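How to Write Test Rules for a Simulated Pick Task (Before the Arguments Start)

By Ese Ogunleye
27/02/2023

Every team I have worked with has a number it likes to quote for its pick-and-place task, and every team gets a little quiet when you ask what counts as a pick. At Plutance we had two definitions running at once. Under mine, the policy was mediocre. Under Olumide Etim's, it was ready to ship. We now write the rules down first, and lunch has become more pleasant.

What follows is the procedure we use for small tabletop tasks in simulation, such as moving a cup to a tray.

Step 1. Define success in one sentence

Ours reads: "The cup stands upright on the tray floor, the fingers are not touching it, and it stays that way for 2 seconds." If your sentence needs a semicolon, you probably have two tasks. Split them.

Write down what happens to the near misses too. A cup balanced on the tray wall is a failure. So is a cup still being held very nicely above the tray when time runs out, whatever its supporters say.

Step 2. Fix the limits

Each episode gets 30 seconds of simulated time. Say "simulated" in the document. Yae Kudo once spent a whole afternoon chasing a timing bug that was a slow laptop.

Step 3. Lock the starting positions

Draw up a list of 50 start layouts, save them with their random seeds, and put the file where people can read it but not edit it. Do this before anyone trains anything. A layout that looks unfair may only be removed if it is physically impossible, and two people have to sign off. "It always fails that one" is not grounds for removal. It is the reason you have a list.

Step 4. Keep the test set away from the training set

You would think this one goes without saying. Say it anyway, in the first paragraph, in a larger font if you must.

Step 5. Check the views by eye

Before a full run, step through a handful of layouts and look at what the policy will be given. Check that the target is in view at the start, that the light comes from where the config file says it does, and that the arm's shadow is switched on or off as agreed.

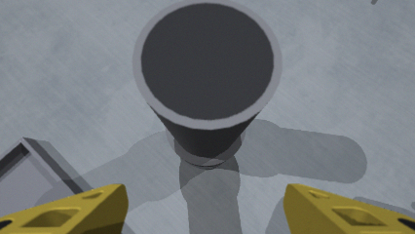 Write the shadow setting into the rules along with the camera position. We left it out of our first version, and Chidubem Olatunji compared two runs for most of a week before finding that one of them had no shadows at all. He has been very gracious about it -- mostly.

Step 6. Report everything

Run all 50 layouts, report all 50, and keep the logs for the failures as well as the wins. If you rerun after a crash, note which layouts were rerun and why. Give the version of the simulator, the policy and the rules themselves.

Changing the rules later

You will want to. Give the new version a new number and rerun the old policy under it, so the two scores can sit side by side. Never compare across versions, even if the chart looks wonderful.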